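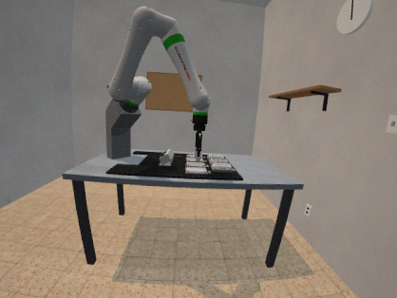

2 min read

Keeping Vinyl Records Flat and Quiet: Storage and Cleaning Notes

Filed under Wilavia workshop tips, by Maj-Britt Vik

Most surface noise on a used record is dust packed into the groove. Most warps come from leaning. Both can be dealt with at home using ordinary supplies.

Storage

Stand records upright. A stack puts the full weight on the bottom disc and presses any grit into the sleeve.

Fill each shelf section until the records support one another but a single sleeve still slides out with two fingers. If the row leans, add a divider.

Keep the shelf off outside walls and away from radiators. A car in summer will warp a record in one afternoon.

Replace plain paper inner sleeves with poly-lined ones. Paper sheds fibers and leaves fine scuffs. Turn the opening of the inner sleeve toward the top of the jacket so dust has to get past a fold.

Dry cleaning

Use a carbon fiber brush before each side. Let the record turn, rest the bristles in the grooves for 2 rotations, then sweep slowly outward. Do not press. Clean the brush on its own handle, never with your fingers.

Wet cleaning

Use distilled water only. Tap water leaves minerals behind. Mix one drop of unscented dish soap into a quart, apply with a microfiber cloth, and wipe in the direction of the groove. Rinse with plain distilled water on a second cloth. Keep the label dry. Rack the disc on edge until no moisture is left, then put it in a new inner sleeve.

Do not use alcohol on shellac 78s. It dissolves the surface.

Stylus

Brush from back to front only. Log playing time if you can; many elliptical tips are due for inspection well before 1,000 hours. Sibilance on the last track of a side is usually the first sign of wear.

Reader note

Amra Živković writes that she cuts dividers from old jacket stiffeners and labels the top edge in pencil. Cut them 5 mm taller than the jackets so the letters show.

Next: cleaning cassette heads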